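Nadley Surplus and Repair Exchange, Member Forum
Board: Storage, Sorting and Shipping
Topic: Divided trays for power supply harnesses, and whether they should continue
Replies: 9

harness_desk
August 25, 2022

Members of the parts desk have asked for a written discussion of how power supply wiring is stored and sent out. I am opening this topic so that the arguments are in one location and can be referred to when the storage guidelines are next revised.

Present practice is as follows. Wiring received with a power supply is coiled, secured with a zip tie where one is available, and placed in a divided tray, one bundle to a compartment. The trays are the same ones we receive inbound parts in, and we reuse them until they fail. The power supply itself is stored separately under its own shelf number.

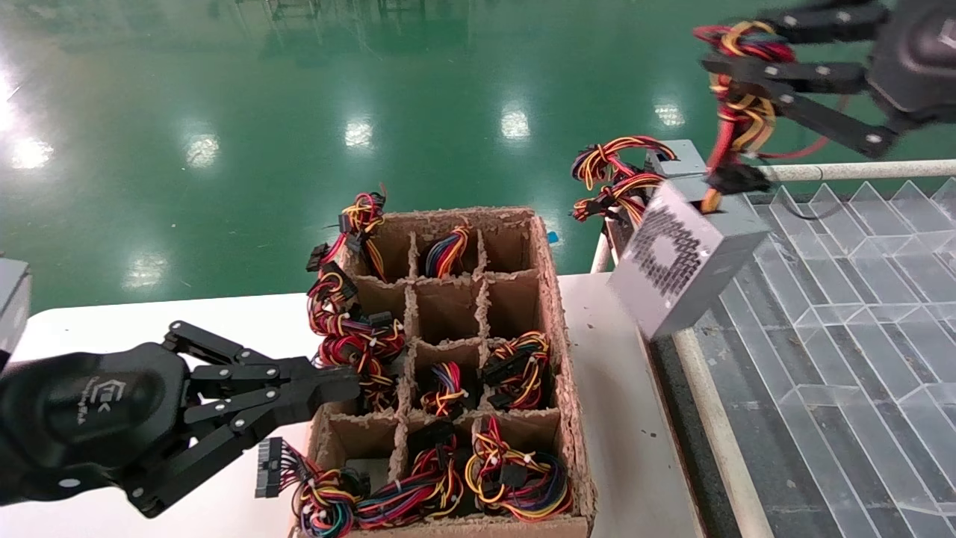

The difficulty is that requests from repair benches rarely match what is in a tray. A bench asks for a main board lead of a certain length and receives a bundle in which that lead is twisted together with three others. In July the parts desk logged 40 returns, and the reason most often given was "wrong or mixed wiring." I would like to hear whether members regard the tray as the cause of this, or the coiling.

tray_skeptic
In my view the tray is the cause. A square compartment is suited to an item that keeps its shape, and wiring does not. Once the bundle is larger than the cell, the excess goes over the wall and into the next cell, and whoever lifts one bundle will lift part of its neighbor. I have recommended flat zip bags since the Brallmont branch adopted them, and I recommend them again.

coldsolder
I must disagree with the previous member. Brallmont handles a much smaller volume and has staff who can label each bag. We would need to open every bag to confirm its contents, and the label would be wrong as often as the tray is now. An open tray can be checked at a glance from across the bench.

harness_desk
May I ask both members to address the coiling as well? The written instruction (item 6 in the storage guidelines) says only that wiring is to be "neatly coiled." It does not give a diameter, and it does not say where the tie is to be placed.

benchrow_east
Item 6 was written when we received mostly short fan leads. It was never suited to full harnesses. My proposal would be the following wording.

Coil the harness to a width smaller than the compartment. Place one tie at the center of the coil and a second near the connector end. Tuck the connectors inward. If the harness cannot be coiled to that width, it does not go in a divided tray.

The last sentence is the important one, and I would ask that it not be removed in editing.

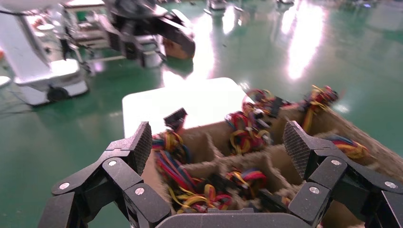
On the matter of color, I would also ask that members stop sorting by it. Several benches have told me that they set aside "the yellow ones" or "the red ones" as though these were separate products. Harnesses of this type carry red, yellow, blue, orange and black wire in the same bundle, and when the long yellow, red and blue strands are left lying over the divider walls, a person looking for a color will simply pull on whichever strand is on top. Sorting should be by connector. The connector decides what the harness can be used for, and the wire color tells the bench very little about that.

coldsolder
I support the wording. I would add that the connector should be left facing up where it is too large to tuck in. A long multi-pin connector forced to the bottom of a cell is difficult to get out again, and pins are bent in the attempt.

tray_skeptic
The proposal as written would exclude a large share of our full harnesses from the trays. I have no objection to that outcome, but members should understand that it amounts to adopting bags for the larger items.

ruotsa_parts
I write on behalf of the Ruotsalainen store, which shares inbound stock with Nadley. We continue to use pulp trays and intend to keep doing so. They cost us nothing and they can be recycled locally once they are worn out. Our rule is that a tray is retired when a divider no longer stands upright. Frayed edges alone are not grounds for retirement. I mention this because two good trays were recently discarded by a Nadley bench for fraying.
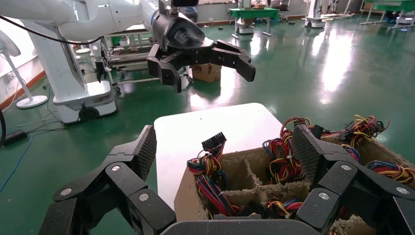

Divided pulp tray with mixed harnesses. Zip tie on the left bundle, multi-pin connector standing upright.

For our own stock we number each tray on the outside wall, and the shelf list records which connectors it holds. Tray 722 is main board harnesses and tray 731 is drive harnesses. A bench may request by tray number and connector type together, and mixed returns have been few.

benchrow_east
I would accept the numbering. I would not accept the retirement rule without a further condition. Fibers from a frayed edge shed into open connectors, and cleaning them out takes longer than replacing the tray. The discarded trays were, I believe, from my row, and I stand by the decision.

ruotsa_parts
We have not found fibers in connectors to be a significant problem. A short blast of air removes them. I will leave the matter there.

harness_desk
I thank members for their responses. I will put forward the revised wording of item 6 from benchrow_east, with coldsolder's addition regarding large connectors. The numbering used at Ruotsalainen will be offered as an option for each row. The question of when to retire a tray remains open, and members who hold a view on it are asked to start a separate topic.

The existing shelf labels from Botby are too narrow for a tray wall. Please do not order more of them until a size has been settled.

tray_skeptic
I request that it be recorded that bags remain my preference.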